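4. Task board practice (both arms)

Written up by Rukhsana Virk for the Kirkent robotics club. Read section 3 first if you haven't homed the arms yet. This part assumes the Saka controller is on and both arms passed the joint check.

What you need
Task board
All loose parts from the Lusum tray
Laptop with the Wieser profile loaded
One driver, one spotter - no solo runs, ever

Setting up the board

1. Clear the table. Phones, drinks, tape, all of it.

2. Lay the board flat, short edge toward the robot. Push on the corners. If it rocks there's something under it.

3. Pegs go along the top edge, plates below them, cylinder and rod at the lower right next to their frames.

4. Check cables. Arm cables need slack but shouldn't lie across the board. Do this every time, even if the last team says they did.

CAUTION: E-stop stays with the spotter. Not on the table, not in a pocket. In their hand.

Loading the run

5. Open the Wieser profile and pick run 26. Run 25 is the old board layout, dont use it.

6. Speed at 3 until you have a clean run. You can go up later. The slider jumps back to the default after a restart so look at it again.

7. Hit Ready. Arms move to the start pose. Stand behind the line while they do.

NOTE: If the log says 1,229 entries or less at this point the file didn't load all the way. Full file is 1,302. Close it, open it again.

First pick

8. Bring the right hand in over the top edge of the board, fingers angled down. Slow. Keep the left hand palm down by the upper left of the board and leave it there, it's not doing anything yet.

9. Close the fingers at the top edge and hold. Spotter looks at clearance on both sides before anybody lifts.

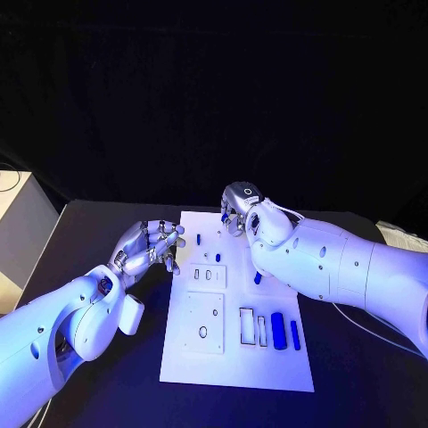
10. Spotter says go, driver lifts straight up. No sideways moves untill the part is well clear of its neighbors.

11. Missed it? Open, back off, try again from step 8. Don't chase a part that's rolling - hit pause and put it back by hand with the arms parked.

Shutting down

12. Park both arms, then power off. In that order.

13. Parts back in the tray, log saved under your team name.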